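Step 2. Filter the wrist views before training

In the Lurkov method we keep 181 two-arm episodes and remove the views where the container is hard to see. Open each episode at the first approach and look at the wrist view of the free arm. Keep it if both fingers and the other gripper are visible. 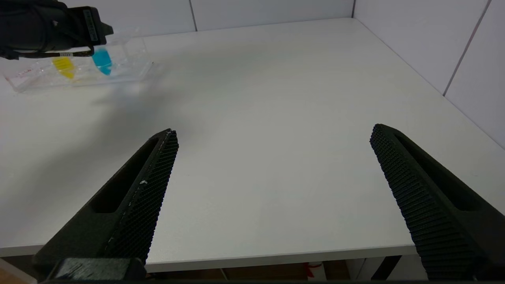 Step 3. Train and compare

Mark clear plastic by its bright edges – the objects inside give a weaker outline. Then train 2 policies, one with the filtered set and one with all episodes, and use the seed 1711 for both. Run each policy 3 times per start position and write down every failed grasp.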